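Residents' Forum - Shared Facilities - Washroom supplies and the mesh baskets

Posted by N_Chan (Moderator)
Members are reminded that the shared washrooms on floors two to five will move to the new storage arrangement from Wednesday. Each washroom will receive one metal mesh basket, to be kept at the back of the counter. Hand soap, lotion and cleaning liquid supplied by the house should be returned to the basket after use. Personal bottles should not be left in it overnight. Comments are invited in this thread.

Posted by haziq.krishnan
Thank you for the notice. I should like to ask whether the baskets have been tried with the pump bottles now in use. The wide ones take up a good deal of room, and the tall ones tend to lean when the basket is lifted by one end.

Posted by Wanigasekara_R
I support the proposal in general. The former plastic trays held water and left a ring on the counter, which had to be scrubbed every week. Mesh will drain. My only reservation concerns the cost. The figure given at the last meeting was 400 for the full set, and I do not recall a vote on it.

Posted by N_Chan (Moderator)
The sum of 400 was approved under the general supplies heading, which stands at 2,608 for the year. No separate vote is required for purchases of this size. The minutes may be read at the front desk.

Posted by Wanigasekara_R
I am grateful for the clarification, although I maintain that residents ought to have been consulted before the order was placed.

Posted by arif_w
With respect to the previous speakers, I do not agree that every bottle should go in the basket. Bottles with screw caps can stand on the counter perfectly well. Pump bottles are the ones that get knocked over, and they should have the first claim on the space.

Posted by haziq.krishnan
That would leave the counter as untidy as it is at present. The purpose of the arrangement is that the surface can be wiped in one go. If exceptions are made for caps, there will soon be exceptions for everything.

Posted by A.Nogueira
Three bottles and a basket stand on a covered table. My suggestion is that the tall pump bottle be placed at one end of the basket first, with the nozzle pointing outwards over the rim, and that the wider pump bottle and the capped bottle follow in that order.

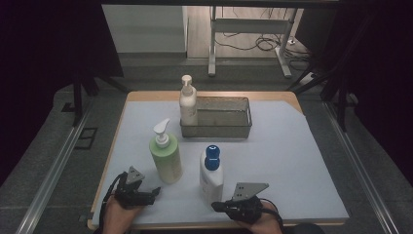
I would further propose that refills be kept in the floor cupboard and not in the basket itself. I have no objection to arif_w's rule being tried on one floor for a month, provided that the counter there is wiped each evening.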